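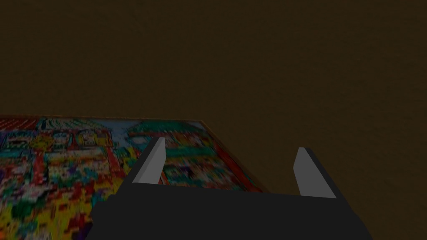

Bright pattern, thin brown rim, dark brown background.

Good news for anyone who likes their furniture loud: the Argate pattern fair is coming back in November, and it's getting a lot more room this time. I stopped by the old Rasetti shoe store on Esquivel Street this morning, where the fair is moving after two years squeezed into the back of the paint shop, and I have to say I came out wanting to redo my whole kitchen (my landlord will be thrilled).

If you missed the earlier ones, the fair is for people who make and sell patterned things for the house. Painted trays, tiled tabletops, rugs, lampshades, shelf paper, that sort of stuff. Last year 1,106 people came through the door, and if you were one of them you'll remember the line past the bakery and the elbow you probably got in the ribs near the lampshades. I got mine from a very polite man carrying a footstool.

This year there are 31 sellers signed up and the store has 2,000 square feet of floor, so there should be room to put your bag down. The old shoe shelves are staying up along the walls for the smaller pieces, and the big stuff goes in the middle.

Jovita Bautista is running it again. She paints tabletops herself and started the fair when the shop that used to sell them closed. "People kept telling me everybody wants gray," she told me while we were measuring the front window with a tape that kept snapping back. "Then they'd come to my house and ask where I got the table!"

She's adding a painting table for kids in the afternoon, and a repair corner where you can bring in one chipped or scratched piece and get advice on touching it up. One piece per person, please, and it has to be something you can carry in by yourself. They won't do the whole repair for you, but they will help you match a color, and that's the part I always get wrong. I have a hallway shelf in two different greens to prove it.

The other new thing is a swap shelf run by Flekness, the secondhand place down by the bus station. Bring a tray, a tile or a length of leftover fabric and take another one home. I already have a tray picked out to give up – it was a wedding present, so please don't mention it to my aunt.

Doors open at 10 in the morning and it costs $2 to get in, kids free. Most sellers take cards, but Jovita says a few of them are cash only and the nearest machine is a bit of a walk. Parking on Esquivel Street is the usual mess. Try the lot behind the paint shop, which is letting fair visitors use it all day.

Sellers who still want a spot can leave their name at the paint shop counter. The tables are all taken, but Jovita is keeping a waiting list, and she told me somebody always drops out in the last week.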